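Milbridge gets its cloths out: the wiping class is back, and it's bigger

March 15, 2024

I went along to the wiping class again. Yes, the wiping class. If you missed my piece on the first one in September, it's exactly what it sounds like: you turn up at Krishnan, the hardware shop on the corner by the bus stop, you go through to the long room behind the paint, and Kusum Yadav teaches you how to clean a shiny surface without making it worse. I came home last time and did every screen in the house before I'd taken my coat off, so I was always going to go back.

The news is that it's becoming a regular thing. Pramila Vishwakarma, who runs the shop, told me the long room has been done up for it at a cost of £2,669, and that covers new worktops, much better lighting and a sink with a tap you can get a bucket under (the old one you had to fill with a mug, and I have the wet sleeves to prove it). There'll be a session every month from now on, two hours each, and you pay at the till on your way in. More than nine people on a session and it gets a squash, so she's asking everyone to put their name down first.

What you learn is mostly how to use less of everything. Kusum started us off with a question: who sprays straight onto the screen? Every hand went up, mine included. She had a good laugh at us. The spray goes on the cloth, never on the glass, and only a touch of it, because whatever runs down ends up in the gap along the bottom and sits there. She uses plain water for most jobs. There's a bottle of Brilix on the shelf for greasy kitchen marks but she kept it with the lid on for the whole first hour, and I think she was making a point.

Then it's the cloth itself. I'd always folded mine into a tidy square because that's what my mum did, and for windows Kusum is all for it, eight clean faces and you turn to a new one when the first gets grubby. For a small patch of something stuck, though, she's quite happy with the cloth bunched up in a wad, pressed on and held there for a bit before you move it. Let the damp do the work. Most of us scrub far too soon! I had a dried-on splash of something on my practice piece (she paints them on with cold tea and sugar, the monster) and I went at it like a doorstep and got nowhere. Ten seconds of just leaning on it and it slid off.

Black glossy surfaces got the most time, and quite right too. They're everywhere now. Hobs, tellies, the front of the oven, the panel on the washing machine, and every one of them shows the lot. The trick there is the light. You can't tell what you've done by looking at it straight on, so you find where the lamp or the window reflects in it, and you look along the edge of that reflection, and there's your smear, plain as anything. Then you move your head and look again. We were all bobbing about like pigeons. Janaína Fontes, who'd come with her sister-in-law's tablet in a carrier bag, found a mark on it that she swears had been there two Christmases.

The new lights make a real difference with this, by the way. Before, it was one tube in the middle of the ceiling and whoever stood underneath it did all right while the rest of us guessed. Pramila had them put in long strips, and she moaned about the electrician for a good five minutes, which I won't repeat because he's a neighbour of mine.

White casings are a different job and I'd not thought about it before. Gloss black shows grease and fingerprints; white shows scuffs and those faint grey lines you get when something's been dragged past. Kusum's rule is to try a damp cloth, then a damp cloth with the tiniest drop of washing-up liquid, then stop. No cream cleaner and none of those foam blocks. They take the mark off and the shine with it, and then you've got a dull patch for ever. Keith Kettle put his hand up and asked what if you've already used a foam block, and she said, very kindly, then you have a dull patch, Keith. He took it well. It's a fridge door, he told me afterwards, and it's on the side you can't see if you keep the bin there.

Rounded shapes need you to follow the curve. I wouldn't have guessed, but if you wipe a curved front with straight strokes you press hard in the middle and hardly touch the sides, so the dust just gets pushed out to the edge in a sort of tidemark. You let your hand go round with it and overlap a bit each time. We had a couple of old Wesska bread bins to practise on, big daft things with bulging lids, and I got quite fond of mine.

There was a tea break, with shop biscuits, and a proper argument about fabric softener. For anyone who wasn't there: don't. Not on your cleaning cloths. It leaves a coating on them and then you're spreading that about. Pallavi Malhotra said she's used softener on hers for years with no bother, and Kusum handed her a clean black tile and one of her own cloths from home and asked her to have a go. I've never heard a room so quiet. It was streaky, is all I'll say, and Pallavi has since been seen buying new cloths.

Colours came up as well. I'd never bothered, I just grab whatever's on the radiator, but Kusum keeps blue for glass and screens, pink for the bathroom and yellow for the cooker, and they don't mix, not even in the wash if she can help it. Anything that's touched the hob has grease in it for good as far as she's concerned. I've bought myself a stack of blue ones and put them in a drawer on their own. My other half has been told. We'll see how long that lasts.

A few practical bits. Wear something with short sleeves, or sleeves that push up and stay up. Bring one thing from home you'd like to get clean, as long as you can carry it and it's unplugged. You don't need to bring cloths, there's a basket of them, and you can buy the ones you've used if you've taken a liking to them. The door behind the paint sticks, so give it a shove. If you've got bad knees or a bad back, say so when you book and Pramila will put you at the higher worktop by the sink, which is the best spot anyway.

The next session is all about kitchens, with a good half of it on extractor hoods, and I gather people are already asking. There's talk of one on windows once the weather's a bit kinder, outside on the pavement if the shop next door doesn't mind. I've also asked for one on silver, and been told maybe. Kusum doesn't much like silver.

You can book at the till in Krishnan or ring the shop during opening hours. Let it ring, the phone's at the far end by the keys. I've put myself down for the kitchens one already, and I'm bringing the front panel off my cooker hood in a pillowcase, so if you see me on the bus, say hello. Until then I'm practising on everything at home: a little water on the cloth, hold it on the mark, and then check it against the light. 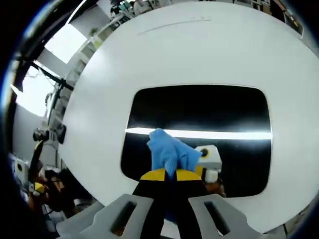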